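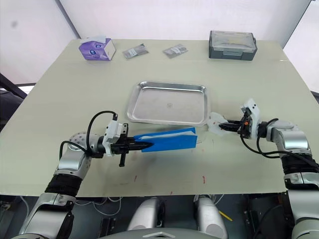 The cable on the left wrist came loose again in the night. I say "in the night" as though the thing got up and wandered around, but what I mean is that I tightened the connector before going home, came back to the workshop with a bagel, and it had backed out by the width of a fingernail. I have now owned this problem longer than I have owned some cars.

For anyone who landed here from a search engine: I share a corner of a workshop with four other people and a two-armed robot we call Osance. The name was Clodagh Lenihan's idea and she has declined to explain it. My job this spring has been the tabletop stuff, meaning picking things up off a table and putting them down on the same table, a skill my nephew mastered before he could talk and which has so far cost me 23 evenings.

The arms themselves are fine. I have no complaints about the arms. My complaints are all about the last four inches, and about software, and a little about Aslak Söderlund, who rewrote the gripper code over a long weekend and left a comment in it that says "this part is obvious." It is 700 lines and that part is not obvious. I found the spot where closing speed gets set and it was being set in three places, each one politely overruling the last. I took out two. Everything got slower and much better behaved, and I felt like a genius until I realized the open speed was done the same way.

Next came thin things. A gripper with two fingers loves a block. Give it a nice wooden block and it will make you look employable. Flat, floppy or skinny objects are another matter, because the fingers have to get down near the tabletop without plowing into it, and our table is off level by just enough to matter. Golshifteh Zarei spent an evening with a feeler gauge and a roll of shims and got it mostly true. Then somebody leaned on it. 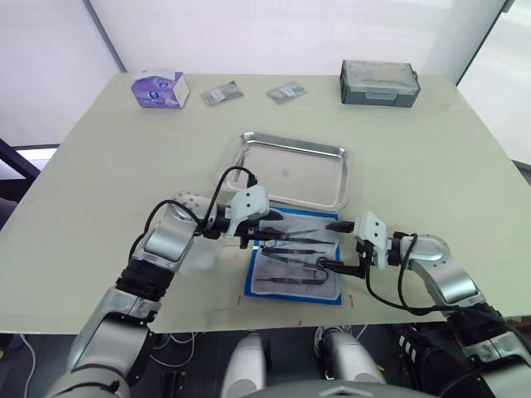
Instruments on the blue-bordered pad, both grippers in close. My least favorite shapes, all in one place.

The trouble with scissors-type handles is that there's a hole exactly where you'd like to grab. I had been aiming for the middle of the bounding box like a chump. Now I aim for the shaft, a bit forward of the rings, and come in with the fingers square to it. Curved tools get a point I pick by hand and type in, and if that offends anyone who works in robotics for a living, I'm in the workshop most evenings and you may come and do it better.

Shiny metal is its own comedy. The depth readings off a steel tray look like a map of the moon. Mahnaz Kordestani suggested I stop asking the camera about the tray at all and just tell the robot where it is, then keep it there. I resisted this on principle for two weeks. It took her 82 seconds to type in the numbers. We also put down red marks on the table as a placement guide, so whoever sets up next has something to go by besides my memory, and my memory is bad.

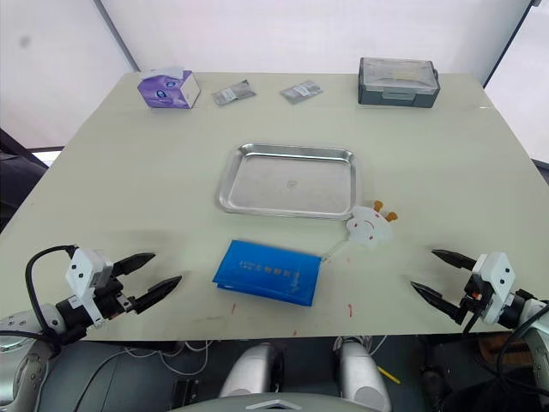 Soft stuff I had expected to be the worst, and it's been kind of a relief. Fabric and crinkly plastic forgive you. You can be off by a good half inch and the fingers still come away with a fold of something. Straps are the exception. A strap will find a fingertip and hang on to it through the whole move, and then the release step opens the gripper very nicely and nothing gets released. My current fix is a little wiggle after opening, which I wrote at midnight and which looks exactly like a cat shaking a wet paw. Rianne Verhoeven wants it taken out on grounds of dignity. I've asked her for an alternative and am still waiting.

Things left on the list, in no order: a proper strain relief for that wrist cable (the zip tie is a cry for help), the open speed, a second look at the right gripper, which closes a hair later than the left, and getting the cables off the floor under the table before one of us goes down. I priced some nice cable channel and then priced some less nice cable channel.

I also keep logging every grasp with the idea that I'll do something clever with the numbers at 2000. At the present rate that's July, assuming the connector stays in.

It's out again, I just checked.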